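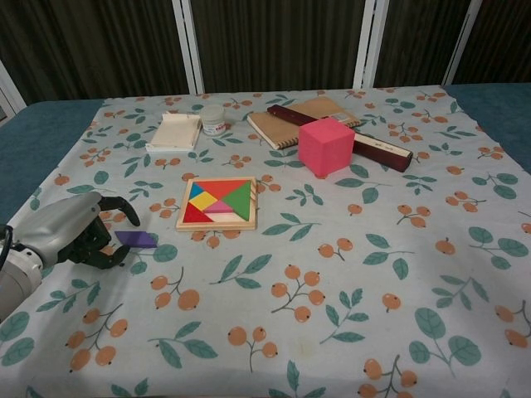

1/ I've been at Plarnisik nine years, most of it on the kitting floor. We pack educational puzzles and classroom sets and check the ones that come back from schools. Since March part of that checking has been done by robots. A few people asked me what that's like, so here's a thread.

2/ The job before: open a return, lay the parts out, put every piece back in its tray, see what's missing, write it up, close it. My best day was 700 trays. My wrists knew about it that night.

3/ The job now: the robots do the slow practice runs on a table in the side room and we do the live returns. When a run goes wrong, one of us goes in, resets the table and notes what happened. That note is a real part of the job and it took months to get it into our job description.

4/ The parallelogram is the piece everyone talks about. Triangles and squares are forgiving. The parallelogram has a front and a back, and if you pick it up with the wrong face showing, you can turn it all day and it won't go in the gap. New hires get stuck on it too.

5/ We use a patterned cloth on the table, with other stuff lying around on it. Notebook, foam cube, a little jar. Marion Morrison on second shift pushed for that. Her point was that our real benches have never been clear, so why practice on one that is.

6/ A run with the hands. The purple piece is in the left one, and the rest of the puzzle is waiting in the middle of the cloth.
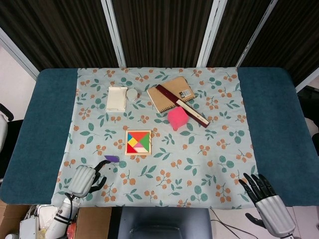
7/ What changed for us: hours, mostly
Nobody on our floor was let go. Two people moved to the Laing building, and one of them didn't want to. Overtime is gone. For some of us that was rent money, and I don't think management understood that until Flora Paterson put it in front of them with her own pay stubs.

8/ What changed for the better: I sit down more. I get asked what I think. Last month I logged 1,220 resets and somebody read the notes, because the tray position got changed the way I'd suggested.

9/ What I don't like: the side room is quiet. On the floor you talk. In there you watch and write. I asked for the reset shifts to be split into half days and we're trying that now.

10/ The Sterncombe site starts the same setup next. If you work there, ask early who does the resets and what pay grade it is. We asked late. Happy to answer questions, but I'm on at six so it may be tomorrow.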